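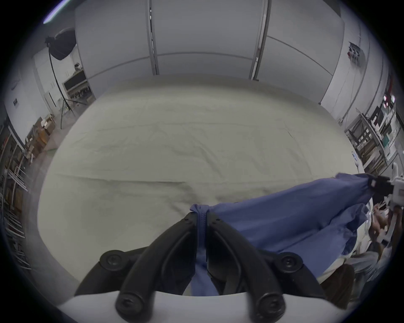 Last modified: June

Home | Questions | Safety and Law | Ask | Log in

Police report for a threatening phone call

On Sunday a man called our shop in Bindham and said he will burn the place down. The call was 20 seconds long and the number was hidden. Must I go to the station in Prudmont, or can I report by phone?

Answer 1
Call them. Write down first the time and his exact words, as you remember them. My report took 10 minutes, and I received a case number, which the phone company asked me for later. Please do not delete the call from your phone list.

Answer 2
same thing happened in Clegg, they never found him

Answer 3
I agree with the first answer. If he calls again while you are there, use the emergency number.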